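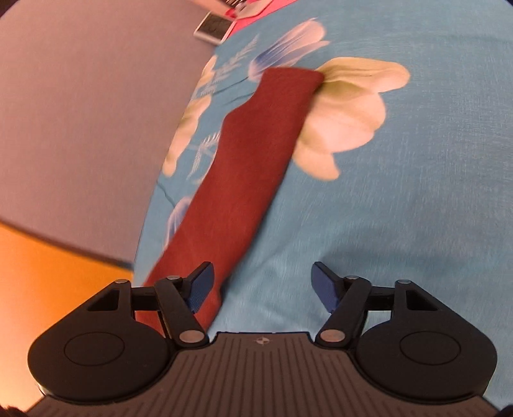
folded red strip on a floral bedsheet or quilt

Print this thread | E-mail to a friend
Replies: 6 | Shares: 3

Hemming sheets that came out too short??

karari_kid
2/13/25
Ok so I bought secondhand flat sheets in October, finally washed them hot and they shrank. A lot. Won't tuck at the bottom anymore. Thinking of sewing a strip of cotton along the foot end to get the length back. Has anyone done this, does it pucker? Machine is an old Tendero, straight stitch and zigzag only.

lauri.juntunen
Done it twice. Prewash the strip, same heat as you'll use later. If you skip that you get a wavy seam after the first wash and you'll hate it. Straight stitch, then zigzag the raw edge. Fine for a bed.

pillowfort17
Don't bother imo. Seam ends up right where your feet are. Drove me nuts for 3 weeks, ripped it out. Just use it as a top sheet on a smaller bed.

lauri.juntunen
Only if the strip is too narrow. Cut it wide and the seam goes under the matress with the tuck. I never feel mine.

pillowfort17
Then you're buying fabric for a secondhand sheet. Kaczmarczyk remnants in Varnport are cheap but not THAT cheap. New sheet makes more sense.

Bronisława Lis
Depends what you have at home. I used an old duvet cover, cost me thread. French seam if you have the patience — no raw edge to scratch your toes. Pin every hand width or so, more at the corners. And press before you sew, not only after. Use a 100 needle if the cotton is heavy, smaller if it's percale.

karari_kid
Have an old duvet cover too! Didn't think of that. Doesn't match at all but it's under the blanket so who cares. French seam on a Tendero... will it take the layers?

Bronisława Lis
Mine is older than yours I bet and it does. Go slow, turn the wheel by hand at the thick bits.

pillowfort17
still say top sheet. but ok good luck, post how teh wash goes

E-mail me when someone replies
We use cookies to keep you logged in. Accept | Settings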